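Workshop tips: sharing a bench with a robot arm

Dusholm put its first arm in last September, and I was asked to write down what we have learnt before we all forget it. Most of it concerns people.

Clear the bench before the shift. The arm goes where it was told to go, and if your sandwich is there, so is the arm. Park your tea on the desk.

Mark where the work sits. Masking tape is fine. Elsa Holmgren drew round our pin block with a marker pen in the first week and the outline has outlasted two sets of official instructions.

Look at the move on the screen before you try it on the bench. A crash in the simulation costs you a bit of pride. Run it slowly, watch the fingertips all the way down to the pins, and only then think about speed.

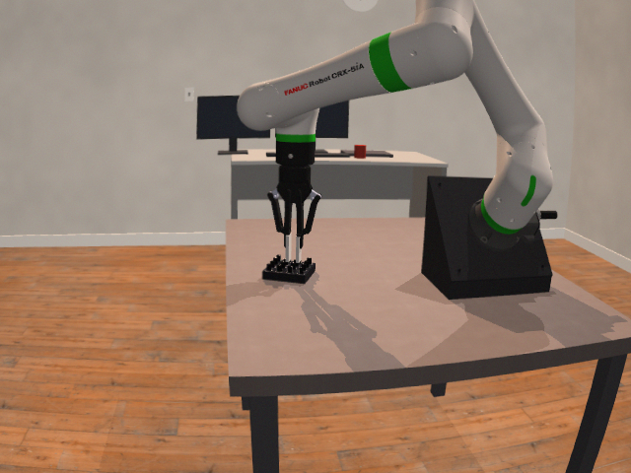 Keep one person in charge of the program. We had a spell when three of us were making small improvements, each of them undoing somebody else's. Now changes go through Rongrong Meng, who says no very pleasantly.

Write down what your hands know. Oleksandra Harasym did this job for years and could feel a bent pin without looking. The arm can't, so she wrote us a list, and a bent pin now goes in the red tray before it gets anywhere near the gripper. She was also given a pay grade for it - after a certain amount of asking.

Rotate the minding. Watching a machine do 1000 blocks is more tiring than doing 73 yourself, and a good deal worse for conversation. Swap every 2 hours.

Ask early what happens to the saved time. At our place it was going to be "training". It became sweeping, then training once Hildegard Böttcher had put the question in writing. Get yours in writing too.

Don't name the arm. We did, and now people apologise to it.

Wipe the fingertips at the end of the day with a dry cloth, and hang the cloth back on its hook. The hook is by the door, where it has always been.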